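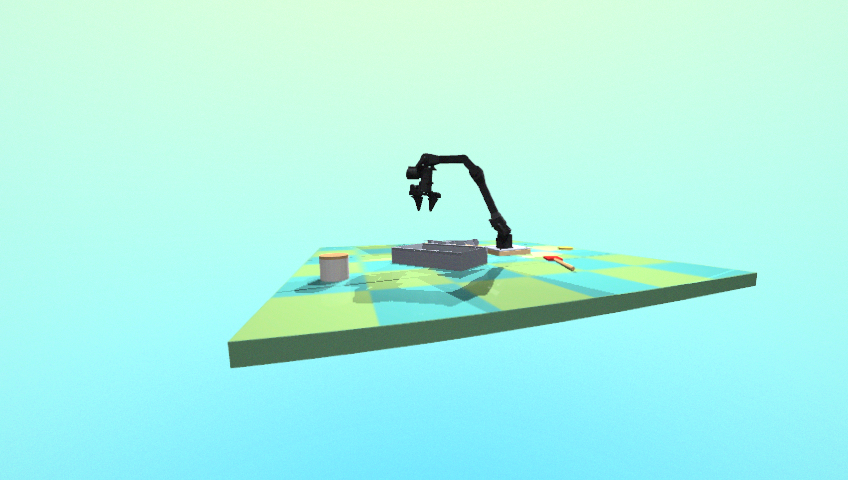
Stollow Checkered Floor Mat for Play and Exercise

By Hjalti Kirkegaard
Updated in May
53 shares · 8 comments

The Stollow mat is a foam floor covering for homes, small studios and children's rooms. It is sold by Fumitz in two thicknesses and in several color pairs, and the most popular pair with our customers is lime green with turquoise blue. Many people buy it first for a child and later keep it for their own stretching in the morning.

The mat is delivered as square tiles which lock together at the sides. You can build a long narrow mat for a hallway, or a wide one for the middle of a room. Every set comes with straight border pieces, so the outside line is clean and small feet do not catch on the teeth. If you want to make the mat larger later, please order the same thickness, as the two types do not sit level next to each other.

Which thickness to choose

The thin type is good for a play corner, for standing at a kitchen counter, or for putting under a folding bed. A door will usually pass over it, but please measure the gap under your door before you order. The thick type is softer for the knees. We recommend it for floor exercises and for babies who are learning to sit. It is not the best choice under an office chair, because the wheels press lines into the foam.

For heavy furniture, both types will take a mark. A bookcase that stands on the mat for one winter will leave a dent, and this dent may stay. We would rather tell you this now than receive the mat back.

Laying the mat

Take the tiles out of the carton and let them lie flat for a night. They are packed tightly and the corners can be a little curved in the beginning. Sweep the floor well. Start from one corner of the room and work outward, changing the color with each tile if you like the checkered look. Press the teeth down with the palm of your hand. Shoes with hard heels are not suitable for this work.

On a heated floor, keep the temperature low under the mat. On new varnish, wait until the varnish is fully hard – your floor supplier can tell you how long.

Cleaning

Wipe with a cloth, warm water and a little dish soap. Dry both sides before you put the tiles together again. Do not use bleach or a steam cleaner. Crayon comes off with a soft eraser, but ink from a ballpoint pen usually does not. The light green shows dirt from shoes more quickly than the blue.

Ordering and returns

Single tiles can be ordered in all current colors, also when you need only one. Larger orders of up to 400 tiles leave from our Dumetti warehouse, and for these we ask you to write to Morven Baxter before paying, so she can check that all the tiles come from the same batch. Color can differ slightly between batches.

You may return unused tiles in the original carton. Cut tiles cannot be returned – please lay everything loosely once before you take the knife.

The matching storage bag, Conceição, holds one thin set. It is sold separately and is available in gray only.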